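Search this site
Enter keywords
Search

Lanell Property Notes, August
Furniture and fittings

Print this page | E-mail this page

Round tables with drawers: care, loading and setting level

The oval and round wooden coffee tables in the Lavoie rooms are due for their yearly check this month. Most of the faults reported on them in the past year fall under three headings: marks on the top, drawers that bind, and tables that rock on stone floors. The notes below replace the sheet that was kept in the supply cupboard. Please discard the old one, which gave the wrong wax.

The tables are low and take more use than any other surface in the rooms. Drinks, printed matter and small packaging all end up on them, and the finish is a thin one.

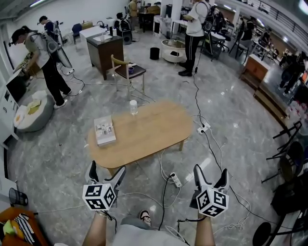 Coffee table and side table, main room, with the sink counter at the back.

1. The top

Dust with a dry cotton cloth, working along the grain. For sticky marks use a cloth dampened with plain water and wrung out hard, then dry at once with a second cloth. Do not use spray polish. The silicone in it stays in the grain and will prevent any later coat of oil from bonding.

Refinishing is done with Skandale hard wax, matte, in the small can. One coat is enough. Apply it thinly with a lint-free pad, leave it for 20 minutes, then buff until the pad no longer drags. Keep the table out of use overnight.
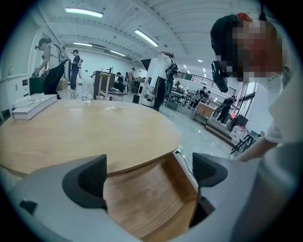 Standing liquid is the main cause of damage to the finish. The rim of the tabletop takes the worst of it, as water runs to the edge and sits where the curve has been cut across the grain. A drinking glass set down near the back edge with nothing under it, next to a thick book lying flat, is the usual arrangement, and both can mark the wood: the glass by leaving a ring, the book by holding damp against the surface after a spill. Cork coasters are in the supply cupboard. Lift books before wiping and do not slide them, as grit under a cover will scratch along the whole path of travel.

White rings that have not gone through the finish can generally be removed with a soft cloth and a little of the same wax, rubbed in small circles. Dark rings have reached the wood. Report those and leave them alone. Sanding a single spot produces a dip that shows under side light, and the full top then has to be taken down to match.

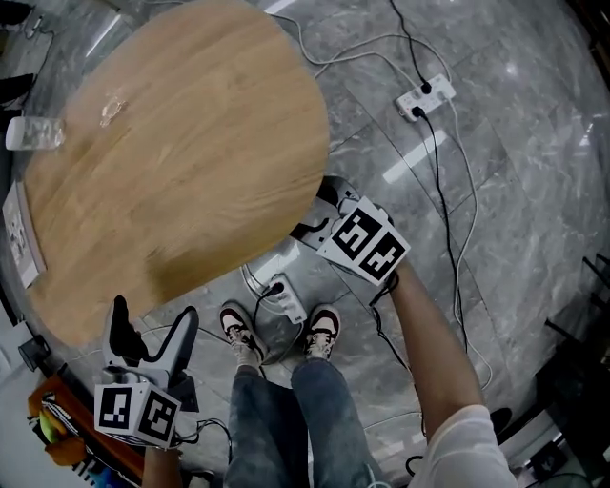
Small wet patches should be blotted, with the cloth pressed flat and lifted. Wiping spreads the water over a larger area and pushes it toward the rim. Bottles should be stored upright with the cap fully closed. Magazines and booklets with coated covers can stick to a freshly waxed top, so keep them off for a full week after treatment.

2. The drawer

The drawer has a curved front that follows the line of the top, so it has to go back square. If one side leads, the curved panel meets the table frame at a corner and the drawer jams. Push from the center of the front with an open hand. Do not force it from one end.

To clean the drawer, empty it, pull it well out and support the front with one hand. Brush out the corners, then wipe the bottom panel with a barely damp cloth. Leave the drawer open until dry. Rub the sliding faces with a plain white candle, two passes on each side, and wipe off the loose flakes. Oil and spray lubricant are not to be used on bare wood.
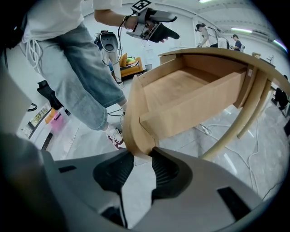

Load should be kept low and spread evenly. Paper, remote controls and coasters are suitable. Tools, full bottles and stacks of hardback books are not. A heavily loaded drawer puts its full weight on the front of the runners when extended, and the joint between the side and the curved front is the first place to open up. Hairline gaps at that joint should be reported before the drawer is used again. Any label or tag on the drawer should be left on.

3. Legs and floor

Polished stone floors show up small differences in leg length. Move the table a short distance before adjusting anything, as a leg may simply be sitting on a grout line. If the table still rocks, fit one Plilline felt pad under the short leg, and a second only if the first has compressed. Replacement pads come in boxes of 100 under stock number 1578. Worn pads collect grit and should be changed at every check.

Lift the table to move it, with one person on each side. Do not lift by the drawer front.

Record each table as checked on the usual form and return it by the end of the month.

Print this page | E-mail this page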